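Londura half weekend: where to stay, and is the early coach worth it?

Last updated: 2025-01-25

MorfuddK
Hello all, hope everyone's legs are recovering from whatever you've been putting them through. I've finally talked my sister into doing the Londura half with me in May (her first, my sixth or so, I lose track) and we're trying to decide whether to stay in the middle of town near the start or out by the lake at the Prestico, which is a good bit cheaper and does a proper breakfast. The catch is the coach. As far as I can make out there's one early one on race morning and then nothing useful until after the gun, and my sister is not what you'd call a morning person. Has anyone stayed out there and lived to tell the tale?

facundo_o
I did it last year! Lovely place, enormous beds, and the coach was fine, it turned up when it said it would and was full of people eating bananas. You do end up hanging about in the square for ages though, and it was perishing until the sun came over the rooftops. Take an old jumper you don't mind leaving behind. I paid 330 for the room for the weekend, and a friend who stayed centrally paid nearly double and got kept awake by the bar underneath, so I felt quite smug.

Alois S.
I must disagree with Facundo, with affection. I have stayed in both and I would pay for the centre every time. It isn't the coach in the morning, it's the getting back. You have run your half marathon, you are stiff as a plank, you want a bath, and you have to wait for the afternoon coach with everybody else who had the same clever idea. The year I stayed central I was in the bath 30 minutes after crossing the line, and then I slept like a baby until supper.

facundo_o
Alois, you could have had lunch like a normal person! There's a whole town there!

Alois S.
I can't eat after a race, you know this. I can only look at soup.

MorfuddK
Oh you two. This is useful though, thank you. My sister is firmly with Alois on the bath and I'm with Facundo on the money, so we're no further on, but at least we're arguing about the right things now. What does everyone take food-wise? We're hand luggage only and I don't fancy hunting for porridge in a strange town on a Saturday night.

Latifa El K
Morfudd, I can help with this one because I'm terribly fussy before a race and have it down to a system. I lay it all out at home a couple of days ahead and write on a bit of paper what goes in the bag and what gets bought when I arrive. My list for Londura last year, with apologies for going on:

1. Oats, in a freezer bag, already mixed with a pinch of salt and some raisins. Every room I've had there had a kettle, but do ring and ask.

2. Anything liquid goes on the "buy it there" side. I lost a nearly full bottle at security once and I'm still cross. If you're hand luggage only, you need small bottles or none at all.
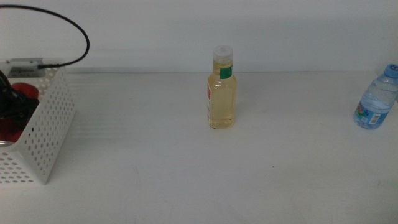

3. Plain rolls from Zerouali, the bakery on the corner behind the station. They shut early on the Saturday, so go there before you collect your number. I didn't, and had crackers for breakfast.

4. Something salty for afterwards. The finish bag is all sweet things and by then I can't face another one.

iman_h
Second the rolls!! The sesame ones are gorgeous. I'd quibble with getting them before your number, mind. I went to the number desk late in the afternoon and the queue was right out of the door and down the steps. I was 1174, if that gives you a notion of how many of us were shuffling along. Numbers first thing, rolls straight after, then feet up.

Latifa El K
That only works if you arrive on the Friday, Iman! If Morfudd's on the lunchtime flight she'll have to choose, and I'd choose bread.

iman_h
Fair point, I'd forgotten not everybody can get the Friday off. Morfudd, what time do you land?

MorfuddK
Lunchtime, so it sounds as if one of us goes for bread while the other queues. Do they let you pick up somebody else's number if you've got their passport, or do you both have to be there?

facundo_o
Both, I'm afraid. They checked my face against my photo very thoroughly, and it's not a flattering photo. There's a café called Brano right across from the number desk if you need somewhere to sit your sister down, and the hot chocolate is thick enough to stand a spoon in.

Alois S.
The hot chocolate at Brano is too sweet. Have the coffee.

MorfuddK
I'll have one of each and report back. We've booked the centre, by the way, my sister rang them while I was reading this out to her. We've got 4 nights, a bath, and a room at the back away from the bar, so thank you, Facundo, for the warning about that. If any of you are going again do shout and we'll save you a chair.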